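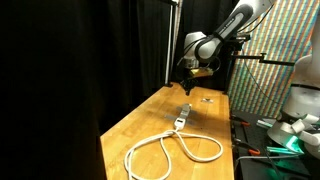 Cord day at the bench. Power strip taped down, cord at large.

From: Hiyori Yokoyama
To: shop-automation list
Subject: Re: Re: will it do my chores yet

Brahim El Ouafi wrote:
> I run a repair counter with 19 feet of bench and a drawer full of
> cords that hate me. My brother-in-law swears a robot will be coiling
> them for me by January. He also bought a Prirkitz bread machine, so
> weigh that as you like. Is anybody on the list seeing one of these
> arms do a boring job, start to finish, with no one hovering?
> What would you let it touch?

Brahim,

No one hovering, no. I hover for a living.

We've had cords on the list of tasks at Skundum since spring. The photo up top is the sort of thing we ask for: one white cord, a big loop off to the right, a nasty little twist in front of the strip, and a two-finger gripper that is supposed to make it all tidy. Your nephew could do it while complaining. The arm needs to work out which bit of white is on top of which other bit of white, and then pinch the right one, and then the whole heap moves and it gets to start thinking again.

You'll notice the duct tape. The first week we let the strip slide around like it would in a real house, and my notes from that week are mostly swearing. I count tape as cheating, by the way, and would dock any vendor who used it in a demo without saying so.

Our tally as of Saturday: 2179 tries, 401 cords that I would hang on a hook in front of a customer. The Usmani people would call a good many of the others "partial successes." I'd call them a cord on a bench.

What I would let it touch: boxes, bins, anything stiff that sits where you left it. Folding towels, if you own a lot of towels and have no plans tonight. Not your cord drawer. Grelorex quoted us a special cord gripper at 2000 a pair and I'm still deciding whether to laugh.

Tell your brother-in-law January is fine, he just has to leave the year blank.

Hiyori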